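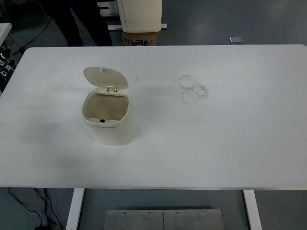 Clernitz will open a legal help desk for immigrants at the Bunel Street library, the city said in a notice posted Sunday, November 18, 2018. The desk is set to start in April and will be open 2 evenings a week.

Staff from the Anghel Legal Center will help residents fill out green card renewals, citizenship applications and work permit forms. They will not represent people in immigration court, but can refer them to lawyers in Cestby who take those cases at reduced rates.

The city council approved the plan by a vote of 5 to 2 after a hearing that drew 28 speakers. Opponents said the money should go to street repairs.

The center helped 495 people at its Cestby office last year, and many of them had traveled from Clernitz by bus.

Visitors will not be asked about their status when they sign in. Appointments can be made at the library's front desk beginning in March.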